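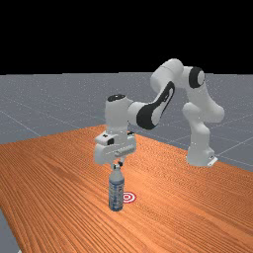

Robot Software Lab, Handout 2: From Grasp to Place
Instructor: Shuk-fan Tang

By now your planner can get the gripper to the bottle. Congratulations. The bottle was standing still the whole time, so let's keep the party small.

This week's task is pick-and-place in simulation. Lift the bottle by its neck, move it over, and set it down upright on the red and white target. The move is short. Most of you will still find a way to visit the floor.

What you write

The Jakent package gives you inverse kinematics and a collision checker. You supply the state machine: approach, close, lift, transfer, lower, open, retreat. Each state needs an exit test. "Wait two seconds and hope" is an exit test in the same sense that a coin flip is a medical opinion.

Once the fingers close, attach the bottle to the hand in the planning scene. If you skip this, the planner believes the hand is empty and will happily drag the bottle's base across the wood. On Saturday's practice run this was the most popular bug.

Perception

You may read the target position straight from the simulator for Part A. In Part B you get the Ornex camera node, which adds noise, and you'll need to filter it. Check your frames before you blame the filter. A bottle pose in camera coordinates, sent to the arm as base coordinates, is a fine way to grab air.

Grading

Your code runs 505 trials with the start pose shuffled. A trial counts if the bottle ends upright, on the target, with the gripper open and clear. Planning time is capped at 1,000 milliseconds per call. Tipping it over and nudging it onto the rings scores zero, however creative.

Submit to the Bundimholm server: one source folder, one log, and a short note on your worst failure. Please pick a real one.

Reading: Taheri notes, sections on attached objects and Cartesian paths.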